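Section 4: Setting Up and Loading the Pernura 722 Cool Box

Read this section before you switch the cool box on for the first time. It covers placement, power, first cooling, loading and serving. Cleaning is in Section 5 and fault codes are in Section 6.

4.1 Choosing a place

1. Stand the cool box on a flat, firm floor. Do not use it on a bed, a thick rug or loose sand.
2. Leave a hand's width of free space on the side with the vent. The fan pulls air in through the lower slots and pushes it out through the upper ones.
3. Keep the box out of direct sun. A box left by a south-facing window will cool slowly and may never reach the set temperature.
4. If the box has been carried on its side, let it stand upright for 2 hours before you plug it in.

CAUTION: Do not cover the vent with towels, coats or bags while the box is running. The motor will overheat and shut itself off.

4.2 Connecting the power

The box comes with two cords. The thicker one is for a wall outlet. The thinner one has a round plug for a car socket.

1. Check that the switch on the back is set to OFF.
2. Push the small end of the cord into the socket marked POWER until it clicks.
3. Plug the other end into the wall or the car.
4. Set the switch to ON. The display shows the inside temperature after a few seconds.

Never connect both cords together. The socket cover is shaped to prevent it, so do not trim or remove the cover.

NOTE: In a car, run the engine first and plug the box in second. Many car sockets stay live after the engine is off, and the box can drain the battery overnight. The battery guard (menu item 3) cuts the power when the voltage drops. It is off when the box leaves the factory.

4.3 First cooling

Run the box empty the first time. There may be a faint plastic smell, which goes away after a day with the lid propped open.

1. Close the lid and both latches.
2. Press the minus key until the display shows the temperature you want.
3. Press SET once. The number stops blinking.
4. Wait until the display is steady before you put food in. In a warm room this takes around 2 hours.

If the display shows E and a number, switch the box off, wait five minutes and switch it on again. If the code comes back, see Section 6.

4.4 Loading

Put in food that is already cold. The box keeps cold food cold, and it is slow at bringing warm food down. Drinks taken from a pantry shelf in June can take most of a day.

1. Place heavy items on the bottom: bottles, jars, ice packs.
2. Stand bottles upright against the wall nearest the handle. The wall nearest the vent holds the cooling plate and is the coldest part of the box, and lettuce or berries touching it will freeze.
3. Keep raw meat in a sealed tub at the very bottom, with nothing open beneath or beside it.
4. Use the lift-out tray for soft food such as bread, cheese and fruit.
5. Leave gaps between items. A box packed tight to the lid cools unevenly.
6. Close the lid and check that the seal is not caught on a bag or wrapper.

The Oltari divider (part 984, sold separately) splits the main space in half. Slide it into the grooves with the notched edge down. With the divider in place, the display shows the temperature on the vent side only — the other side will be a little warmer.

CAUTION: Do not put dry ice in the box. It can crack the liner, and the gas it gives off is dangerous in a closed car.

4.5 Adding the second tray

A second lift-out tray (part 322) can be stacked on the first. Fold the handles of the lower tray outward, set the upper tray on the four corner posts, then press down gently. Do not lift the box by either tray. Trays bought before the change of supplier at our Abu Hammour warehouse have shorter posts and do not stack. Contact Zurow parts service for a swap — ask for Lok-yiu Kwok or Mohammed-Awal Quaye.

4.6 Serving

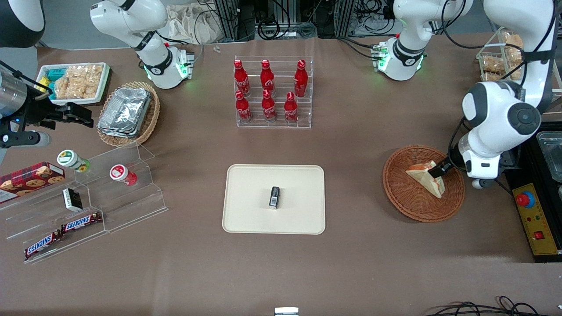
Take out only what will be eaten soon and close the lid between trips, so the box does not have to cool the same air again. Set the display to HOLD if the lid will be opened often. Lift the upper tray straight up, and put it down on a table before you unpack it. Bread and sandwiches are easier to hand around from a separate dish. For triangular sandwiches, a round woven wicker basket like the one shown works well, and they can go in tilted upright with one corner down. Line the basket with a clean napkin if the filling is soft. Anything made with egg, fish or mayonnaise goes back in the box as soon as people have taken their share. When serving is over, press SET to leave HOLD and check the display again before you load the leftovers.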